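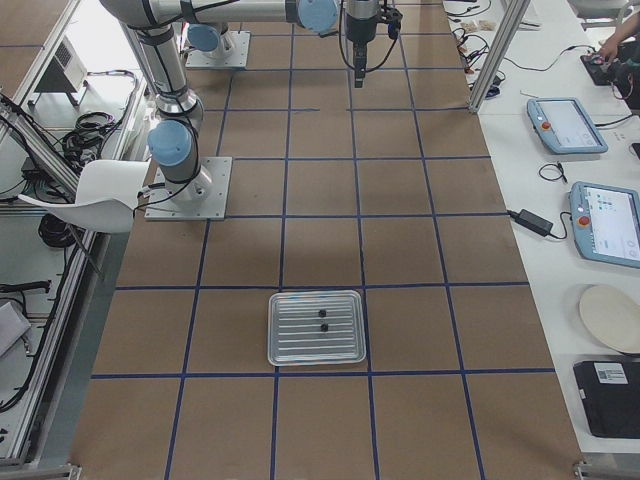 Two arms, a taped-up table, one metal tray. Wednesday, before lunch.

OK quick one because I have a bus in forty minutes and I promised I'd write up the Drastdale visit before I forgot it all.

So the question people keep sending me, usually after some video has gone round: can the machines do the chores yet. Dishes, laundry, clearing a bench at the end of a shift. My answer on the train up was "no, but closer." My answer on the train back was the same, only with more notes.

The job I watched most was small parts and a tray. Two little black pieces, ribbed metal tray, gripper coming straight down from above. That's it. At my house it's clearing up after dinner, on a shop floor it's the boring half of kitting, and either way a ten year old does it while talking to you about something else.

The group calls the setup Taker. They want it to do one thing over and over, boringly, before they let it near anything harder. I like that. I've been to enough demos where the robot pours a drink for the visitors and then you never hear of it again.

Numbers, because somebody always asks. They're working through a batch of 1000 attempts. They were at 754 when I got there. 184 of those had needed a person to step in, which can mean anything from a nudge of the tray to a full stop and restart. They log all of it the same way, I'd split it up but it's not my lab.

Is that good? Depends what you're picturing. If I hired someone to clear my kitchen and had to step in on nearly a quarter of the plates, I'd just do it myself. If it's running overnight and the failures are the harmless kind, maybe I don't care so much. Nobody gets woken up by a part sitting in the wrong place.

What slowed things down, as far as I could follow:

Small dark stuff. Fine when it's spread out, much worse when two pieces end up touching.

The tray itself. Shiny, ribbed, raised rim. The rim means coming in from above, and the ribs mean a part can sit at a slight tilt. They tried a flat plastic one first and it was easier, so they went back to the metal. Good for them.

Speed. I timed one run on my phone and got 90 seconds for the pair. I could do it in two, with coffee in the other hand.

And then all the stuff round the edge that never makes the video. Teach pendants, cables, power adapters, a person's hand reaching onto some bit of kit. I keep saying this — count the hands near the robot before you believe it replaced any. You still need someone who knows which red button is which.

The blue tape squares I liked a lot. Brown paper, tape, done. They use them to say where the tray goes for each run, and sometimes it goes across a line on purpose so it dosen't get used to neat positions. My kitchen has no squares. That's sort of the whole problem with homes.

Kontogiannis is the other outfit everyone wanted to talk about over lunch. They sell to packing plants and dont bother with houses at all, which might be the smartest thing anyone in this field is doing. Shop floor first. Same parts, same bins, same light all day. I'd put money on sorted trays of hardware years before I'd put it on socks.

Jolik (the laundry folding one, I wrote about it back in February) is still on the waitlist stage as far as I know. Still haven't seen it fold anything that wasn't a towel. If you have, email me, I mean it.

So. Chores yet? A very narrow one, slowly, with help. Going back up when they've finished the thousand and I'll post whatever they let me. Bus.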